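# Esilar Bench Guide, Section 5: Head-Camera Setup for the Bottle Placement Task

Applies to the Pleltell head unit, software release 2. Last revised 23 August 2021.

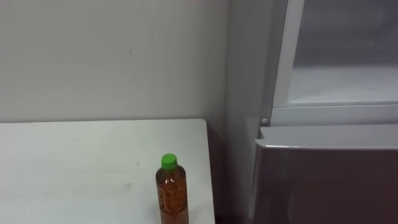 ## 5.1 Purpose

This section covers the station layout, head pose and recording checks for the bottle placement task. The task measures how well a policy trained at one station transfers to another when the refrigerator, table height and lighting differ. The policy receives the head view and the joint state. It does not receive a depth image or a map of the station.

Results are only comparable between stations if the starting view is set as described. In the Dorosov trials, a change in head pitch between sessions lowered the success rate more than a change of bottle did.

## 5.2 Station layout

1. Place the table against the wall, to the left of the refrigerator. Leave a gap between the table and the refrigerator so that the door can swing freely.
2. Clear the tabletop. Scratches and small marks on the surface are acceptable and do not need to be covered.
3. Stand one capped bottle upright near the right edge of the table. A clear bottle filled with tea and closed with a green cap is suitable.
4. Open the upper compartment. Keep the lower door closed.
5. Turn on the overhead lights. Close any blinds.

> **Caution:** Check that the cap is tight before every trial. A dropped bottle can leak into the gap beside the table, where the power cable for the base may run.

## 5.3 Head pose

1. Put the arms in the rest position. Both grippers must be out of the head view at the start of a trial.
2. Load the pose file `tsakiris_start` and send it to the head.
3. Wait for the neck joints to report that they have settled.
4. Open the live view and compare it with the picture at the top of this section. The table must fill the lower left, with the refrigerator on the right. The ledge between the two refrigerator sections must be visible across its width.
5. Confirm that the green cap is fully in view. The base of the bottle may fall below the view.
6. If the far edge of the table is tilted, correct the head roll in steps of 2 degrees or less. Do not turn the robot base to correct roll.

**Note:** The policy was trained with partly hidden bottles. Do not lower the head to bring the base of the bottle into view. Doing so moves the compartment opening up and out of the image, and the first reach is then planned without a clear view of the target.

## 5.4 Exposure

A lit refrigerator interior is usually brighter than the rest of the view and may look hazy. Automatic exposure responds by darkening the table when the head turns toward the compartment, which changes the apparent color of the bottle during a trial.

1. Turn automatic exposure off.
2. Aim the head at the start pose.
3. Raise the exposure until the edge of the tabletop separates clearly from the dark gap beside it.
4. Lower the exposure if the walls of the compartment lose all detail.
5. Lock the value and write it in the session log.

> **Caution:** Glossy door panels reflect the room. Stand behind the robot and keep still during recording. Moving reflections were a known cause of false contact predictions in release 1.

## 5.5 Recording a baseline

1. Record 7 seconds at the start pose with no motion.
2. Run the `view_check` script on the recording. It compares the wall corner, the table edge and the refrigerator ledge with the stored reference.
3. If the script reports a pass, begin the trial block. A full block is 48 trials.
4. If it reports a failure, repeat 5.3 from step 2.
5. Record a new baseline after any change to the table, the head mount or the lights.

Keep the baseline with the trial data. Blocks without a baseline are left out of the transfer comparison, including blocks in which every trial succeeded.

## 5.6 Scoring

Score a trial as a success when the bottle stands upright in the upper compartment and the gripper has released it. Score a bottle that is placed and then tips over as a failure, with code `P5`. Do not score a trial that was stopped by the operator; mark it void and repeat it at the end of the block.

For arm calibration, see Section 7.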